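Tremness Community Boards > House & Garden > Moving out: do you wash the windows?

mallee_kath
We hand back the keys at Mollum in November. The agent's checklist has 35 items on it, and "windows, inside and out, including tracks" is number 19. We're three floors up. Do I hire someone or buy a very long pole and make my peace with heights?

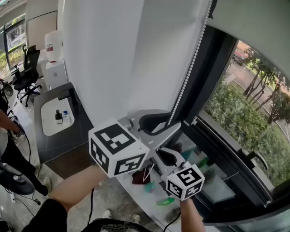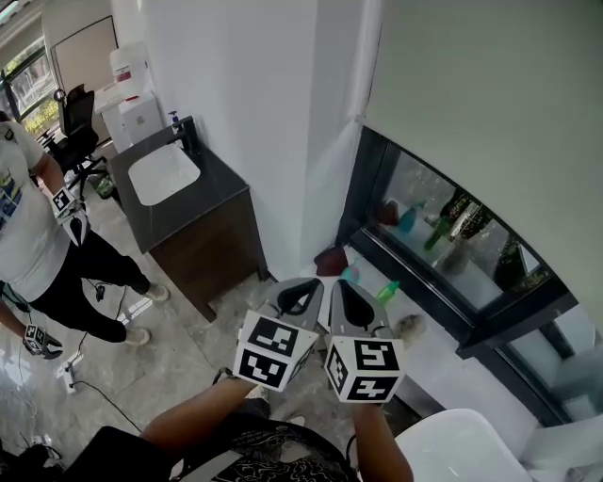 The place was grubby when we moved in, which the agent remembers differently.

brolga77
Inside yes, outside no. If you can't reach it without a ladder, I reckon it's the landlord's problem. Ask them to show you the clause.

Wuvville_Ron
Disagree. I argued that exact point and lost almost the whole cleaning portion of my bond. Pay the professional, keep the receipt, laminate it if you must.

brolga77
Did you dispute it, Ron, or just grumble?

Wuvville_Ron
I grumbled in writing.

tinnie_and_a_half
Tracks are the real swindle. Old toothbrush, bicarb, vinegar, 20 minutes a window. Janssen hardware has the long squeegees if you go that way – mine lasted 3 windows before the head came off and landed in next door's agapanthus.

mallee_kath
So that's one for, one against and one garden casualty. Getting a quote tomorrow morning.

brolga77
Still say ask for the clause.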